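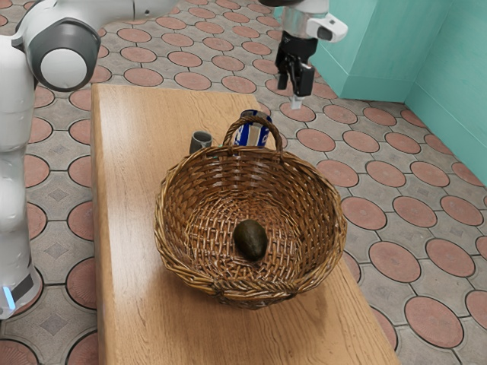 Simulation and Demonstration Data

Thread: Avocado in basket, how varied do the examples need to be?

jruppert
Posted 16 April 2021

I'm putting together demonstrations for a pick and place policy on the Miltham benchmark. The instruction is "put the avocado in the basket" and everything is teleoperated in sim. Table, wicker basket, avocado, plus a can and a cup that stay out of the way behind the basket. We record a wide view of the table and a close view low over the wood.

I have 800 episodes from 4 operators. The policy trains fine and the loss looks normal. At rollout it reaches the avocado, closes, lifts, and then stalls over the rim of the basket. Sometimes it lets go early and the avocado lands on the handle side and rolls off. The same checkpoint does much better when I start it with the avocado already held.

My question is whether to record more episodes or change how we record them. The supervisor wants more. I suspect the ones we have are too much alike. The basket has barely moved in any of them.

Jannik

keogh_l
More episodes of the same thing will get you more of the same policy. Move the basket. Rotate it too, so the handle isn't always at the back. If the handle is at the back in every demo, the network has no reason to learn what a handle is.

Also check your pauses. Stalling over a target is what I'd expect if your operators stop there to line up. A stationary arm with an open question about what to do next is a bad thing to have hundreds of frames of.

Liam

jruppert
The pauses are there, yes. I looked through one operator's set and there is a wait over the rim in nearly every episode. Would you trim them out or rerecord?

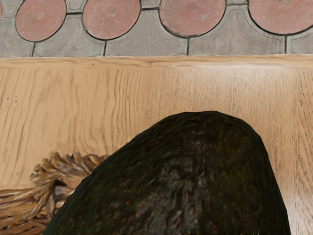 The close view has its own problem. When the avocado is right up against the lens it takes up most of the lower half, and what's left is rope, wood grain and a strip of paving. In those frames there is no gripper visible at all, so the model has to take the arm's position from the joint readings. I don't know if that hurts or if it learns to ignore the view at that stage.

keogh_l
Trim. Drop the steps where the commanded motion is under a threshold and the gripper state doesn't change. Keep a few steps before each open or close.

mac_mathuna
I would not trim. I've done it and regretted it. If you remove the waiting you also change the timing between what the model sees and what it does, and then your rollout speed doesn't match. We had an arm at Prarnildale that came in over the bin far too fast after somebody cleaned the data that way. Rerecord with an operator who doesn't hesitate.

keogh_l
That depends on the controller. If he's predicting position targets in chunks it won't matter much. If it's velocities, fine, I agree with you.

jruppert
Position targets, chunked.

keogh_l
Then trim.

mac_mathuna
I still say rerecord at least part of it. Trimming is a patch and you'll forget you did it. Six months on, someone merges the set with another one and can't work out why the episode lengths differ.

e_carroll
Two separate things are getting mixed up here. Lining up over the rim is one problem and the basket always being in the same place is another. I'd fix the second first, it's cheaper to test.

What we did for a similar task at Zimville:

Randomize the basket position and the handle direction per episode, with limits so that the arm can always reach. Randomize the avocado separately. If you tie them together the policy will pick up on the offset between them.

Leave the can and cup in but move them. In some episodes they should be close enough to the basket that the operator has to come in from the side.

Start 2 in every ten episodes from a bad state. Avocado against the outside of the basket, gripper turned the wrong way, that kind of thing. Our operators complained because it slows them down – those episodes did more for us than any of the clean ones.

On the close view, I'd keep it. A fruit filling half the image is a strong cue even when the fingers are out of sight. Train once without it and compare before you decide.

Eimear

donal_os
Disagree on the bad starts. Fine for a big set, but with 800 episodes you are giving up a fifth of the data to situations the robot may never be in. I'd do it after the normal task works.

e_carroll
It will be in them as soon as it drops something. He already said it rolls off.

donal_os
Fair. I'd still want the success rate on the plain task first, otherwise you can't tell which change helped.

eabha_oc
How are you marking where an episode ends? I ask because we had stalling with a different cause. Our operators stopped recording whenever they felt like it. Some stopped the moment the fruit was in the basket with the hand still over it, others moved the arm well clear first. The policy learned that hanging over the basket was a perfectly good final state, and it would go there with or without the fruit.

Éabha

jruppert
I hadn't looked at that. Just went back through the last frames and it is a mix. Plenty of them finish with the avocado in the bottom of the basket and the fingers just inside the far rim. In others the hand is off past the corner of the table.

eabha_oc
Then I'd start there. Pick one end condition and write it down for the operators. Ours is fruit at rest in the basket, gripper open, hand clear of the rim. The recorder stops by itself when all of that is true.

keogh_l
Good catch. That could explain the whole thing, and it also explains why my trimming advice might not be enough.

mac_mathuna
So, rerecord.

jruppert
Some of it, yes. Plan below, tell me if something is off. I'll leave the old set alone as a baseline, train on a trimmed copy, and record a small new batch with the basket moved around and an automatic stop. All 4 operators will get the same sheet so the differences between them are smaller. Bad starts go in the second batch, after I have numbers for the plain task.

One thing I'm unsure of is the release. The fingertips end up pretty deep for some operators and high for others, and I don't want to force one height if the variety is useful.

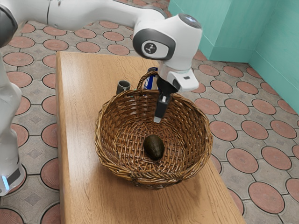

Re: Release height

donal_os
Leave it varied, but set a lower limit. If the tips touch the weave in sim you can get contact jitter, and then the operator corrects for it and you've recorded the correction too.

e_carroll
Agree with Donal on this one. Store the height at release with each episode so you can filter later.

keogh_l
And note the operator ID if you aren't already. When I split one of our sets by operator, a single person accounted for most of the odd releases.

jruppert
IDs are in there. I'll add the height and the reason for the stop. First batch is 4 basket positions with the handle direction random in each. Will post the rollout numbers in this thread when they're done.

mac_mathuna
Put the seed in the file as well.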